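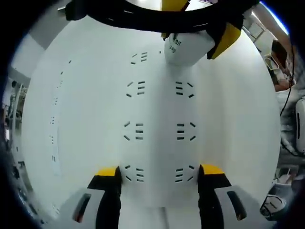

4. Setting up the Garov bike counter

Products > Garov > Set-up guide > Section 4

Previous | Contents | Next

The Garov counts bikes crossing a rubber tube laid over the lane. It does not count riders, trips or how popular your lane is, whatever the Stusance dashboard calls the number. Keep that in mind before you send a chart to anyone.

1. Pick a straight stretch where bikes keep moving. At a stop line, people roll back and forth over the tube and each roll can be logged.

2. Charge the logger overnight. The sales sheet promises 4000 crossings per charge. Plan on fewer in December. 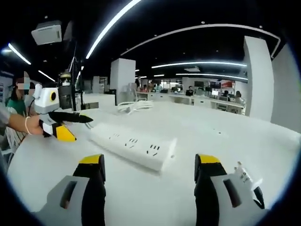
Power strip with two- and three-prong outlets.

3. Lay the tube square to the lane and pull it snug. Nail both ends.

CAUTION: Never work in the lane without cones and a second person watching traffic.

4. Turn the logger on and enter site code 423. Wait for two beeps.

5. Ride over the tube ten times and read the display. If it doesn't say 10, lay the tube again. Do not "correct" the total later with a multiplier.

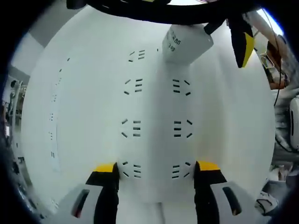

6. Leave the counter out for at least two full weeks. A single sunny afternoon proves very little, and we have seen one used to argue for a bridge.

Note: On our Ambaye test site the logger showed 2138 crossings in a day. Of those, 123 were strollers and delivery carts, found only by checking against a hand count. The automatic filter caught none of them. Do your own hand count for at least one rush hour, starting at 7:30 a.m.

Gasteck Traffic Counters | Contact support | Copyright Gasteck | Back to top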